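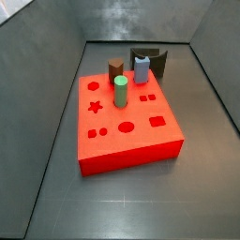 The red block, with the green cylinder in its hole and the brown five-sided piece behind it.

KURKELL
Notes and pictures on a shape sorter

What this is

Kurkell is a collection of 3246 pictures of a children's shape sorter: one thick red block with holes in the top, and the pieces that go with it. It is the kind of toy most people finished with before they could tie their shoes. We have now spent longer on it than that.

The folder was put together at Flondton and is kept by Nadine Matar, who also wrote this file and is to blame for the names of the columns.

What's in the folder

pictures/ – the pictures, numbered, with gaps where blurred ones were thrown out
pieces.csv – one line per piece per picture
holes.csv – one line per hole, with the name we settled on
notes.txt – grumbling, mostly mine

Naming the holes

The star is called star. It caused no trouble and we are grateful to it. The rest went less smoothly. One hole was "hexagon" on Wednesday and "octagon" by the end of the week, so it is now hex_oct and will stay that way. Two small openings side by side count as one entry, a pair, because splitting them doubled the length of holes.csv and pleased no one.

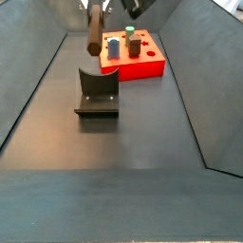

Blue piece on the left, green cylinder towards the back.

Where a piece stands over a hole, the hole is marked "hidden". Please don't fill these in from memory. Grudo, the earlier version, was filled in from memory, and it contains a star in a place where no star has ever been.

Pieces and how they are marked

Each piece gets a colour, a shape and one of 4 states:

in – standing in a hole, with the rim visible round its base
on – resting on top of the block
off – anywhere else
unsure – see below

"Unsure" is a respectable answer. A piece standing on the far edge of the block can look seated from one side and merely parked from another, and I would sooner have an honest shrug than a confident guess. Brown is simply "brown", whatever the light has done to it. An early draft had chocolate, chestnut and "tea", and we do not speak of tea.

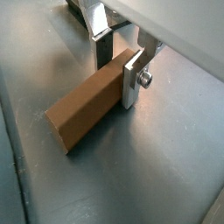

Shape names follow the end of the piece, where you can see it. A long piece lying down is still named by its end, and its pose goes in the column called lie, which takes "up", "flat" or "lean". I did say I was to blame for the names.

Known problems

Green turns up standing far more often than anything else. If your method only learns to find the green cylinder, it will look cleverer than it is.
8 lines in pieces.csv have the colour and shape swapped over. They are harmless once you know, and maddening before.
Kaplan, the little script that checks the files, stops at the first error and tells you nothing about it. Run it again. It will stop at the second.

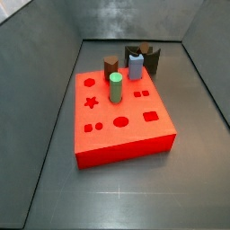
Tom Kaplan's name is not on the script, before anyone asks; it was named after a biscuit tin. As for the arch, one early user wrote in to say that calling it "arch" is fine until it is lying down, when half the people marking it will put "bridge" and the other half "saddle", so could the file please pick one and stick to it. It now says "arch" throughout, lying down or otherwise.

Changes

October: arch settled, tea removed, 10 duplicate pictures taken out.
Before that: Grudo, which you should delete if you still have it.

Corrections to Nadine Matar, with the picture number, please. "The one with the red block" does not narrow it down.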